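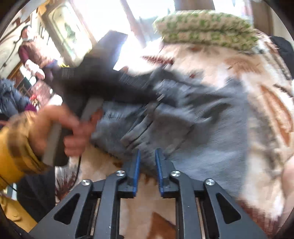
Hokik hand unit over a knitted garment, second tool in use.

Hokik Hand-Held Gripper, Blue Pad Version

Equipment page, Buthelezi lab store. Loan and purchase. Last changed in July.

What you get

One two-jaw gripper on a black linkage frame, blue pads fitted. One wide-angle camera, mounted behind the jaws. One spare pair of pads. A case. The Tono logging software is a separate download and a separate license, and you should read the license before you plan a project around it.

The maker sells this unit as a way to teach robots household work without bringing a robot to the house. A person holds the gripper, does the chore, and the camera records the jaws and whatever is in front of them. The recordings then train a policy for a robot arm fitted with the same jaws. We stock it, we lend it, and we have used it long enough to have opinions on the second half of that claim. They take up most of this page.

Price and loan terms are at the bottom.

The method, as the maker states it

Hokik's paper calls the method Peltia. The idea is that if the camera sits in the same place relative to the jaws on the hand unit and on the robot, the two views match well enough that a policy trained on one will run on the other. The robot's own body never appears in training because it never appears in the view. Jaw opening is read from the video. Hand motion is worked out from the video plus a motion sensor in the handle.

All of this is reasonable, and the parts of it that can be checked on a bench check out. Jaw width is recovered well in decent light. Motion tracking holds up in rooms with some pattern and clutter, and gets worse in front of bare walls, as you would expect.

The headline result is for garment care: picking up a knit by an edge, spreading it, and holding it while a second tool is worked over the surface. The paper reports a model trained on 400 demonstrations and tested on 200 trials, with 196 counted as successes. That number is on the box insert and in every talk. Customers quote it to us on the phone.

What we think of that number

We don't believe anybody made it up. We do think it answers a smaller question than the one customers have in mind.

First, a success in the paper means the jaws closed on fabric and kept hold of it until the end of the trial. It says nothing about whether the garment was spread well enough to be worked on, or which part of it was held. A gripper that pinches a sleeve and hangs on scores the same as one that finds the hem. For a crumpled sweater on a bed, closing on some fabric is the easy part. The stuff is everywhere.

Second, all the test trials used garments that also appeared in training. The paper says so, in a table note. We would have put it in the first paragraph.

Third, the surface. Most test trials were run on a plain gray table. Homes are full of patterned blankets and printed cushions, and a cloth policy has to know where the garment stops and the bedding starts. When the thing underneath is also soft, the jaws can pick up both, and a camera looking down between the pads has a poor view of that. A person holding the unit feels the extra drag and lets go. The video has no record of what the person felt.

Fourth, and we come back to this one with every customer who plans to use two tools. A demonstration where one hand holds the gripper and another hand works a different tool over the cloth is a two-handed job. The unit records one side of it properly. The other hand is just something that moves through the view. Training on that footage teaches the gripper side to react to a human hand, and it is fair to ask what happens when that hand is replaced by a second arm or is missing altogether. The paper has one paragraph on this and no test.

Our own check

Jolanta Wróbel ran a small trial for the store so that we could tell borrowers something firmer than "it depends." She used the public Peltia model, our own arm, and 8 knitted garments that were not in the training set. Each was dropped on a patterned throw and left as it fell. She scored two things separately: did the jaws hold fabric at the end, and did they hold the garment alone at a spot she would have picked herself.

On the first score the model did nicely. We would be happy to sell on that. On the second it was poor, and most of the bad grasps were the same kind: the pads closed on garment and throw together, and the throw came up too. Thin ribbed knits were worst. A thick one with a firm hem gave no trouble.

Now the limits of our check, which are serious. It is a small trial with one scorer. "A spot she would have picked herself" is a judgment and another person would draw the line elsewhere. Our arm is not the arm in the paper, and our camera mount was printed in-house, so part of the gap may be ours. We wrote to Hokik with the recordings. They replied politely and suggested we collect more demonstrations on patterned surfaces. That may well help. It is also the answer you get to any question about any of these methods.

So we would not say the result is wrong. We would say nobody outside the authors has shown it for the job people are buying the unit to do.

The hardware, apart from the method

Here we have fewer complaints.

Frame: stiff enough, and light enough to hold out over a bed for a while. The cutouts save weight and let some of the surface show past the linkage, which helps you aim.

Pivots: held by plain round-headed screws. They work loose with use. Check them at the start of each session. A loose pivot adds play at the jaw tips and the jaw-width estimate drifts with it, slowly, so you won't catch it by looking at the video.

Pads: good grip on knits, fair on smooth cotton, poor on satin. They collect lint. Wipe them with a damp cloth and let them dry. Do not use solvent. Left and right pads should meet level when the jaws are shut; on two of our loan units they did not, and a shim fixed it.

Camera: the wide lens is the reason the method works at all, and also the reason for much of the cleanup afterward. It takes in a great deal of room. People in the background will be recorded, with whatever is on the walls, so get consent from everyone in the house and not only from the person holding the unit. Straight things bend toward the corners and the border goes dark. The Tono software corrects for the lens, but only if you ran the calibration sheet for that unit. Calibration files are not interchangeable between units. We have tried.

Light: a window behind the work area will wash out part of the view. Move yourself, or draw a curtain. The automatic exposure is slow to recover when you swing past the glass.

Fast motion: a tool swept quickly across cloth blurs. If the position of that tool matters to your study, slow the demonstrator down or log the tool some other way. Cords from other tools should be kept to the side away from the linkage.

Who should borrow one

Groups who want first-person footage of hand work with a known gripper shape, and who will train and test their own models. The footage is useful. We have no quarrel with the idea of collecting it in ordinary rooms, with ordinary bedding and ordinary clothes, and would like to see more of that in the test sets as well.

Who should wait

Anyone planning to run the public model on laundry and report what it does as a baseline. Also anyone who needs contact force. There is no force sensor in the jaws, and estimates of force from pad bulge are, in our experience, guesses with decimal places.

If you borrow one, please send us

Your failure clips, with the scoring rule you used written down before you started. Unscored clips are less useful but we'll take them. Trials where the garment was new to the model and the surface was soft are the ones we are short of. Jolanta keeps the collection and will add your group's name to the list of contributors unless you ask her not to.

Loan terms

Loan is free to member labs, one unit per group, renewable once if there is no queue. Return it with both pad sets, the calibration sheet and the case. Worn pads are expected and are not charged. Bent linkage arms are charged.

Purchase is at the maker's list price plus shipping. We don't add a margin and we don't get a commission, in case you were wondering how we can afford to be this rude about the insert.

Units go out from the Buthelezi front desk until 4 p.m. Bring your lab card.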